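Self-serve coffee table opens at Wimedau reading room

4 March 2026

Visitors to the Wimedau reading room can now make their own coffee. A self-serve table opened this morning next to the periodicals, in the ground-floor room that has been part of the building since 1831.

The table has a white capsule machine, a glass and a serving tray. Capsules are kept on a stand with a round black base. 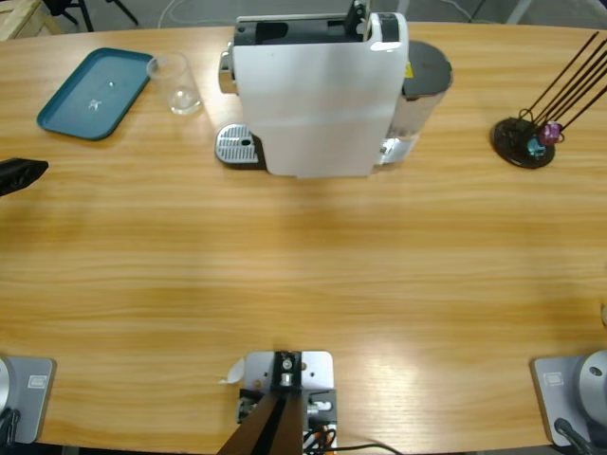
Coffee costs 2 dollars a cup, paid at the front desk. Tea drinkers will have to wait until July, when a kettle is due to be added.

"People kept asking where the nearest coffee was, and the answer was a ten-minute walk up Pathak Street," said Aarti Upadhyay, who manages the room. "In winter they would leave and not come back."

The machine and the first box of capsules were paid for with 769 dollars left over from last year's furniture budget. The oval table came from the old meeting room upstairs. Upadhyay said the water tank will be filled each morning before the doors open and the drip tray emptied at closing time.

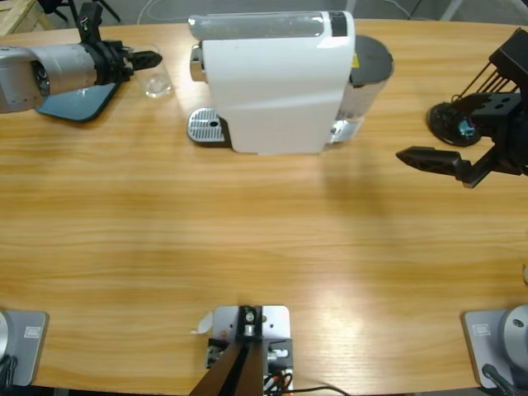 The capsule machine on the new coffee table at Wimedau.

Drinks may be taken to the window seats but must stay out of the map room and away from the Nultmont collection. Used capsules go in the bin by the door and are collected for recycling on Fridays.

The table is open whenever the reading room is, with last coffees 30 minutes before closing. Groups that want to use it for a morning meeting should call the front desk the day before.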